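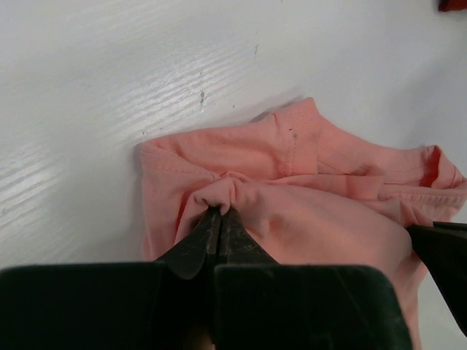 14/12/2019 – Le grand tri avant le déménagement

Bon, je m'y suis mise ! Le bail se termine en mars, j'ai l'air d'avoir le temps comme ça, mais quand on voit l'état de mes placards (et celui de la cave, n'en parlons pas), il valait mieux commencer avant les fêtes. Première victime : les vêtements. J'ai tout sorti sur le lit et j'ai failli tout remettre dedans au bout de dix minutes.

Azra est passée après le déjeuner avec des clémentines et un avis sur tout. Elle a sauvé mon manteau vert, condamné trois jeans et récupéré pour elle l'écharpe que je lui prête depuis deux hivers – autant officialiser.

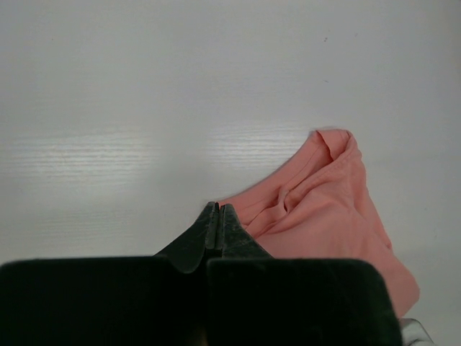
Le plus dur, c'est les tee-shirts. J'en garde de partout, du festival, de l'ancien boulot, de la course de Nesbridge où j'étais arrivée 496e (oui, j'en suis encore fière !). Miroslava m'avait conseillé au téléphone d'en faire des chiffons, et sur le principe je suis d'accord, sauf que je n'arrive pas à donner le premier coup de ciseaux. J'ai fini par fermer le carton et écrire « à revoir » dessus.

Côté appart, Duarte a reçu le devis de Grandico pour le camion : 797 euros. Il trouve ça cher, moi aussi, mais porter le canapé sur quatre étages avec son dos et mes bras de moineau, non merci. On demandera un autre prix chez Hourani.

Ce soir, soupe et film. Il reste les chaussures, les manteaux et tout le haut de l'armoire.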